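5/16/22

What a day! I've got clay under my fingernails, a sunburnt neck and the key to plot 68, and I don't think I've been this pleased with myself since we moved here.

I'd been on the waiting list at the Rerkunham allotments since October before last, and I'd more or less stopped checking my email for it. Then on my lunch break up it popped, between a dentist reminder and something about superannuation. Plot 68, eight metres long, bottom corner by the creek, was I still interested? Was I ever! I wrote back so fast I spelled my own name wrong.

I went straight from work. The bottom corner is lower than I'd pictured and the couch grass has had it for at least a couple of seasons, but underneath – oh, the soil. Dark and crumbly once you get past the first hard crust, and full of worms. I dug one test hole, then another because the first was so good, then a third because I was enjoying myself. There's a lemon tree somebody planted right in the wrong spot, shading the bed it ought to be feeding light to, and I'm keeping it anyway. It's got real lemons on it! I brought two home in my hat.

The tap is a walk away, up past the compost bays, so I'll need a second watering can. Also a decent fork, because mine bent on the first root. Also string. The fees came to $206 for the year and I'd put aside a bit more than that, so there's a little left over for seeds, and I've already been through the Clusero catalogue with a pen (which was a mistake, as I circled nearly everything). Broad beans have to go in straight away. Garlic too, if I hurry. Then silverbeet, two kinds of peas, and those purple carrots I grew in a tub once that came out the shape of little feet.

The neighbour on the next plot is called Fouad Berrada and his broad beans are already up to my knee. I asked what he'd done to them and he laughed and said only chook manure and planting early, and then he gave me a paper twist of his own saved seed. He calls the variety Abou Zeid, and I couldn't work out whether that's the proper name or a family one. Either way I've got a handful of them in a saucer by the sink. He's been down there for years and seems to know which end floods (mine, a bit, when the creek's up). I'll build the beds high.

Came home, ate toast standing up, and drew the plan out on the back of the gas bill. Four beds, a path down the middle wide enough for the barrow, the lemon left where it is. Peas along the northern end so I can see them from the gate. I rubbed that out twice, as they'd shade everything behind them, and now they're at the southern end where they belong.

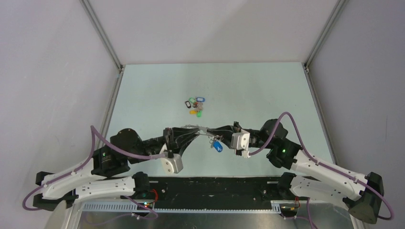 Makisico rang while I was still drawing and told me four beds was too many for a first winter, that I should dig two properly and put the rest under cardboard and straw until spring, and that the couch would come back through anything I only half dug. Fair enough. I argued for three and we settled on two and a half, the half being garlic.

So tomorrow it's boxes from behind the bottle shop, as many as will fit in the car. I need to ask about straw as well. And soak the beans tonight – doing that now, before I forget.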